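2023년 4월 21일에 고쳐 씀. 컵 파트만 새로 썼고, 나머지는 작년 7월 글에서 쓸 만한 것만 옮겨 왔어요.

# 로봇한테 컵 다루는 법 보여 줄 때 쓰는 작업대 요령 모음

저희 작업실에서 이르나(Irna)라고 부르는 프로젝트가 있는데, 간단히 말하면 사람이 로봇 팔을 원격으로 움직여서 부엌일 비슷한 걸 하고 그 기록을 모아 모델을 가르치는 일이에요. 컵 옮기기, 작은 조각 집어서 컵에 넣기, 컵 안에 든 것 쏟기 같은 것들이요. 말로 들으면 금방 끝날 것 같은데 하루 종일 해 보면 어깨부터 나갑니다.

요즘 새로 들어온 분들이 같은 걸 자꾸 물어보셔서 (저도 처음엔 똑같이 물어봤고요) 그동안 메모장에 적어 둔 걸 풀어 봅니다. 순서는 별 의미 없어요. 생각나는 대로 적었으니 필요한 데만 골라 보세요.

## 작업대에 천 깔기

천은 무늬 없는 걸로 깔아요. 색은 쓰는 물건이랑 겹치지만 않으면 되는데, 저희는 청록색을 오래 쓰고 있습니다. 흰 컵도 잘 보이고 검은 컵도 잘 보이고 주황색은 아주 튀어요! 한때 회색 천을 써 봤다가 그리퍼 그림자랑 컵 그림자가 다 한 덩어리로 보여서 이틀 만에 걷었어요.

주름은 완벽하게 펴려고 하지 마세요. 저는 처음에 다리미까지 들고 와서 매일 아침 다렸는데, 팔이 몇 번 스치고 나면 어차피 다시 울어요. 컵이 기우뚱할 정도로 큰 주름만 손으로 쓸어 주고, 접힌 자국 정도는 그냥 둡니다. 대신 천이 통째로 밀리는 건 꼭 잡아야 해요. 저는 네 귀퉁이를 상판 아래로 접어 넣고 집게로 물려 둡니다. 양면테이프는 비추. 떼고 나면 끈적이는 게 남아서 거기에 먼지가 다 붙어요.

천을 빨았으면 다 마른 다음에 까세요. 급하다고 덜 마른 걸 깔았다가 종이컵 바닥이 눅눅해져서 한 묶음을 통째로 버린 적이 있습니다. 그게 저예요.

## 종이컵은 넉넉하게

종이컵은 소모품이에요. 그리퍼로 몇 번 집으면 옆구리가 눌리고, 눌린 컵은 그다음부터 집히는 느낌이 완전히 달라져요. 눌린 컵을 다시 펴서 쓰는 건 저도 해 봤는데요, 손으로 눌러 편 컵은 겉보기엔 멀쩡해도 힘을 주면 똑같은 자리가 또 꺼지더라고요.

그래서 저는 컵을 세 무더기로 나눠 둡니다. 새것, 조금 쓴 것, 많이 눌린 것. 새것만 쓰면 모델이 빳빳한 컵만 배우니까 조금 쓴 것도 일부러 섞어요. 많이 눌린 건 연습용으로만 쓰고 기록은 안 남깁니다. 무더기마다 마스킹테이프에 글씨를 써서 붙여 두면 자리를 비운 사이에 누가 섞어 버리는 일이 줄어요.

머그나 손잡이 달린 컵은 얘기가 좀 다릅니다. 손잡이 방향을 매번 같은 쪽으로 놓는 버릇이 사람마다 있어요. 저는 오른손잡이라서 무심코 손잡이를 오른쪽으로 돌려놓더라고요. 제 기록을 쭉 돌려 보다가 알았는데 좀 창피했습니다. 지금은 컵을 내려놓기 전에 눈을 딴 데 두고 손안에서 한번 빙글 돌려요. 원시적이지만 잘 섞입니다.

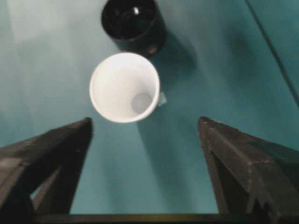
컵을 어디에 놓느냐도 마찬가지예요. 가운데가 편하니까 다들 가운데에 놓습니다. 저는 종이에 칸을 대충 그려 놓고, 이번 판은 이 칸, 다음 판은 저 칸, 하는 식으로 연필로 지워 가면서 해요. 이자티 나수티온 씨는 주사위를 쓰시는데 그것도 좋아 보였어요. 다만 주사위가 작업대 위로 굴러가면 그 판은 다시 찍어야 하니까 던지는 건 꼭 다른 탁자에서요!

그리고 팔이 겨우 닿는 구석 자리도 몇 판은 넣으세요. 재미없고 느리고 실패도 많이 나는데, 나중에 모델을 돌려 보면 꼭 그런 자리에서 멈칫거려요. 그때 가서 구석만 따로 모으려면 세팅부터 다시 해야 해서 두 배로 귀찮습니다.

## 컵 사이 간격

컵 두 개를 쓰는 작업이면 둘을 딱 붙이는 판과 멀리 떨어뜨리는 판을 둘 다 모으세요. 붙어 있을 때는 손가락이 들어갈 틈이 좁아서 들어가는 각도가 아예 달라지거든요. 저는 처음 며칠 동안 넓게 벌려 놓은 것만 모았다가 란잉 씨(Lanying Bai, 저희 쪽 학습 담당입니다)한테 한 소리 들었어요. 모델이 옆 컵을 자꾸 밀어서 넘어뜨린다고요. 제가 그런 상황을 한 번도 안 보여 줬으니 당연하죠.

요령이라면, 붙여 놓은 판에서는 손가락을 덜 벌리고 들어가세요. 활짝 벌리고 내려가면 바깥쪽 손가락이 옆 컵을 건드립니다. 사람 손으로 할 때는 알아서 오므리는데 조종기를 잡으면 희한하게 그걸 까먹어요.

## 시작 자세, 끝 자세

한 판을 시작할 때는 팔을 쉬는 자세에 두고, 숨 한 번 쉬고, 그다음에 녹화를 누릅니다. 누르자마자 움직이면 앞부분이 잘려서 팔이 허공에서 갑자기 나타나는 기록이 돼요. 끝날 때도 물건 놓고 바로 끄지 말고 팔을 완전히 뺀 다음에 끄세요. 놓자마자 끈 기록은 진짜 놓은 건지 아직 쥐고 있는 건지 나중에 봐도 애매합니다.

움직이는 속도는 평소 본인 속도의 절반쯤 느낌으로. 너무 느리면 또 안 좋아요. 중간에 멈춰서 고민하는 시간이 길게 들어가면 모델도 같이 고민합니다(농담 같지만 저희는 본 적 있어요). 고민은 녹화 누르기 전에 다 해 두세요. 저는 누르기 전에 입으로 한번 중얼거려요. "왼팔로 집고, 들고, 넘기고, 내려놓고." 옆 사람이 이상하게 보는데 금방 적응하십니다.

양팔을 쓰는 작업이면 노는 팔도 신경 써 주세요. 한쪽 팔이 일하는 동안 다른 쪽을 아무 데나 두면 그 자세까지 같이 기록돼요. 저는 안 쓰는 팔은 작업대 바깥쪽으로 물려 놓고, 필요한 순간이 오기 전까지는 조종기에서 손을 살짝 떼고 있습니다. 꽉 쥐고 있으면 나도 모르게 같이 움찔거리거든요.

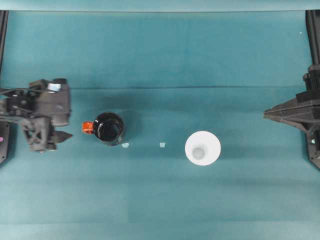 조종기 얘기가 나왔으니 의자 높이도요. 팔꿈치가 허공에 떠 있으면 한 시간만 지나도 손끝이 떨리고, 그 떨림이 고스란히 로봇한테 넘어가요. 팔걸이를 올리든 방석을 깔든 팔꿈치가 어딘가에 닿게 하세요. 저는 낡은 쿠션을 반으로 접어서 고무줄로 묶어 쓰는데, 돈 주고 산 받침대보다 훨씬 편해요.

쉬는 건 12판마다 한 번. 제 기준이고 사람마다 다를 텐데, 저는 그걸 넘기면 컵 놓을 때 손에 힘이 빠져서 툭 떨어뜨리기 시작합니다. 쉴 때는 휴대폰 보지 말고 먼 데 보기. 눈이 피곤하면 거리감이 먼저 무너져요.

## 작은 조각, 투명한 조각

이게 제일 손이 많이 갑니다. 블록은 쉬워요. 모서리가 있고 색도 진하고, 잡으면 잡힌 티가 나니까요. 골치 아픈 건 얇고 허연 조각들이에요. 천에 납작하게 깔려 있으면 화면에서 잘 안 보이고, 손가락 끝으로 긁어 올려야 하는데 그러다 천까지 같이 집어요.

몇 가지 해 본 것 중에 괜찮았던 걸 적어 보면요.

- 조각을 살짝 구부려서 한쪽 끝이 뜨게 놓으면 집기는 쉬워요. 대신 그런 판만 모으면 안 되고, 납작하게 놓은 판도 섞으세요.
- 손가락은 위에서 똑바로 내리고, 천에 닿는 느낌이 오면 아주 조금 다시 든 다음 오므립니다. 닿은 채로 오므리면 천이 딸려 와요.
- 조각이 튀어서 없어지면 그 판은 끄고 찾기부터 하세요. 나중에 찾지 뭐, 하고 넘어가면 다음 판 어딘가에서 컵 밑에 깔려 나옵니다.
- 여분을 같은 색으로 미리 작은 통에 담아 두면 마음이 편해요. 저는 빈 잼병을 씁니다.

그리퍼 손가락에 정전기가 생기면 가벼운 조각이 들러붙어서 놓아도 안 떨어져요. 건조한 계절에 특히 심한데, 물기를 꼭 짠 수건으로 손가락을 한번 닦아 주면 나아지더라고요. 닦고 나서는 마른 천으로 한 번 더 훔치고요. 모터나 배선 쪽으로는 젖은 걸 절대 가져가지 마세요.

## 쏟기와 떨어뜨리기

컵을 기울여서 안에 든 걸 쏟는 작업은 높이를 바꿔 가면서 모으는 게 좋아요. 낮은 데서만 쏟으면 얌전하고 예쁘게 떨어지는데, 모델은 그렇게 얌전하게 못 하거든요. 조금 높은 데서 쏟아서 물건이 튀고 구르는 판도 있어야 그다음에 어떻게 주우러 가는지를 배웁니다.

기울이는 건 한 번에 확 하지 말고 손목을 끝까지 부드럽게 돌리세요. 탁탁 털고 싶은 마음이 드는데 참으셔야 해요. 터는 동작은 사람마다 박자가 다 달라서 모아 놓고 보면 제일 지저분한 부분이 거기예요. 안 떨어지면 조금 더 기울이고 잠깐 기다리는 걸로 통일했습니다.

손목 카메라 화면은 이 작업에서 특히 챙겨 보세요. 위쪽 카메라에서는 컵에 가려서 안 보이는 순간이 많고, 손목 쪽에서만 물건이 보이는 때가 있어요. 빠르게 움직이는 물건은 번져서 찍히는데 그 정도는 괜찮습니다. 대신 렌즈에 손자국이 있으면 전부 다 뿌예지니까 아침마다 안경닦이로 한 번씩!
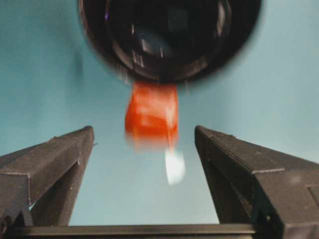 *손목 쪽에서 본 검은 용기와 그 아래 번져 찍힌 주황색 물체*

쏟은 다음에 줍는 것까지 한 판으로 할지, 거기서 끊을지는 시작하기 전에 정해 두세요. 저희는 중간에 방침이 바뀌는 바람에 앞쪽 기록이랑 뒤쪽 기록 길이가 들쭉날쭉해졌고, 그걸 다시 자르느라 제 저녁 시간이 여러 번 날아갔어요.

## 망한 판은 어떻게 할까

버리지 마세요. 따로 담으세요. 저는 폴더를 셋으로 둡니다. `성공`, `실패`, `다시하다가_성공`. 마지막 게 제일 귀해요. 한 번 놓쳤다가 다시 잡는 기록은 일부러 만들려고 하면 어색하고, 진짜로 놓쳐서 당황한 걸 수습한 기록이 훨씬 자연스럽거든요.

처음 한 주 동안 저 혼자 모은 게 169판이었는데, 그때는 이런 구분 없이 파일 이름에 날짜만 붙여 놨어요. 나중에 하나씩 다시 보면서 성공인지 실패인지 적는데 정말 울고 싶었습니다. 한 판 끝날 때마다 바로 적으세요. 한 글자면 돼요. 저는 종이 공책에 동그라미, 가위, 세모로 적고 점심 먹기 전에 컴퓨터로 옮깁니다.

메모도 한마디씩 남기면 좋아요. "컵 눌림", "조명 바뀜", "재채기함" 이런 거요. 재채기 메모는 진짜로 도움이 됐어요. 팔이 갑자기 휙 튄 기록이 있어서 다들 하드웨어 고장인 줄 알고 나사까지 풀어 볼 뻔했거든요.

## 조명

창가 작업대는 시간마다 색이 달라져요. 커튼을 쳐서 똑같이 맞출 수도 있고, 그냥 두고 여러 시간대에 골고루 모을 수도 있는데, 저는 뒤쪽이 낫다고 봅니다. 로봇이 일할 곳도 해가 뜨고 지니까요. 하지만 천에 번쩍이는 자리가 생겨서 물건이 아예 안 보일 정도면 그건 스탠드를 옮기든 종이를 한 장 대든 해서 줄이세요. 저는 기름종이를 빨래집게로 스탠드 갓에 물려 놨어요. 열 많이 나는 전구에는 하지 마시고요, LED에만. 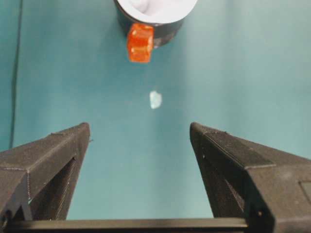 **한 작업에 몇 판이나 모아야 하나요?**

작업마다 다른데, 저희는 컵 작업 전체 목표를 2,000판으로 잡고 있어요. 처음부터 그 숫자를 채우려고 하지 말고 조금 모아서 한 번 학습시켜 보고, 어디서 막히는지 본 다음에 거기를 더 모으는 게 시간이 훨씬 덜 듭니다.

**여러 명이 돌아가면서 조종해도 되나요?**

저는 권하는 편이에요. 사람마다 컵에 다가가는 길이 달라서 섞이면 좋더라고요. 그 대신 시작 자세랑 끝 자세, 그리고 아까 말한 "털지 않기" 같은 약속은 종이에 써서 조종석 앞에 붙여 두세요. 말로만 하면 사흘 갑니다.

## 하루 마칠 때

그리퍼 손가락 사이에 천 보풀이 껴 있는지 보고, 있으면 마른 칫솔로 털어 냅니다. 손가락 끝이 닳아서 거스러미가 생겼으면 고운 사포로 살살 문지르고, 갈고 나서는 공책에 꼭 적어 두세요. 끝이 바뀌면 집히는 느낌도 바뀌니까 란잉 씨가 날짜를 꼭 물어봅니다.

저장 공간 남은 것도 확인하고요. 카메라 영상은 생각보다 빨리 차요. 녹화 도중에 디스크가 꽉 차면 마지막 판이 반만 남는데, 그게 하필 제일 잘된 판일 때가 많더라고요... 복사가 끝났다고 떠도 파일을 두 개쯤 열어서 끝까지 재생되는지 보고 퇴근하세요.

컵은 무더기별로 다시 포개 놓고, 조각 통은 뚜껑 닫고, 팔은 쉬는 자세로 보낸 다음 전원을 내립니다. 전원부터 내리면 팔이 툭 주저앉는 기종도 있으니까 순서 바꾸지 마세요. 밑에 컵이라도 있으면 납작해져요.

다음번에는 접시랑 숟가락 쪽을 적어 볼게요. 숟가락은 아직 저도 헤매는 중이라 좋은 방법 아시는 분은 공책 맨 뒷장에 적어 주세요.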